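Home | Baskets | Shelving | Display Racks | Clearance

Filed under: Shop Fittings > Hand Baskets & Small Stuff

BORKICO BLUE HAND BASKET

It's a basket. It's plastic, it's blue, and it holds groceries until a customer remembers they came in for milk. Borkico has offered it in other colors over the years and people keep ordering the blue, so blue is what we stock.

The sides are an open grid, so whoever is on the register can see what's inside. Two thin handles fold back over the rim when you want them out of the way -- and flop there on their own when you don't.

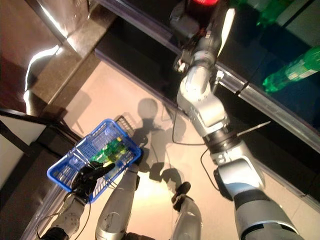

Baskets nest for storage and come in packs of 5. Order the stand separately, or do what most stores do and leave them in a heap by the door. We shipped up to 2600 last July and have heard one complaint about the color.

GOES WITH: MUSTO SHELF STRIP

A basket needs something to go in it, and that something needs a shelf. The Musto strip runs along the front of a pale shelf and takes your price labels. It slides on in two pieces and comes off with a butter knife, whatever the leaflet says.

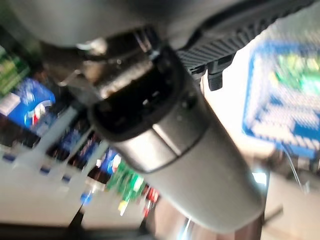

Photo: Skekley Store Supply

Packages in blue, products in green, something red to break it up. Stock is your department.

ALSO IN THIS RANGE: KHOO CLEAR HOOKS

Looped ends, see-through plastic, very easy to lose on a white floor. Sold in bags of two -- order a spare bag.

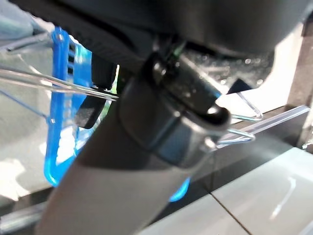 Clear hooks and rods, with a slotted blue rack.

Blue racks ship flat. Hooks ship in the same box, usually at the bottom.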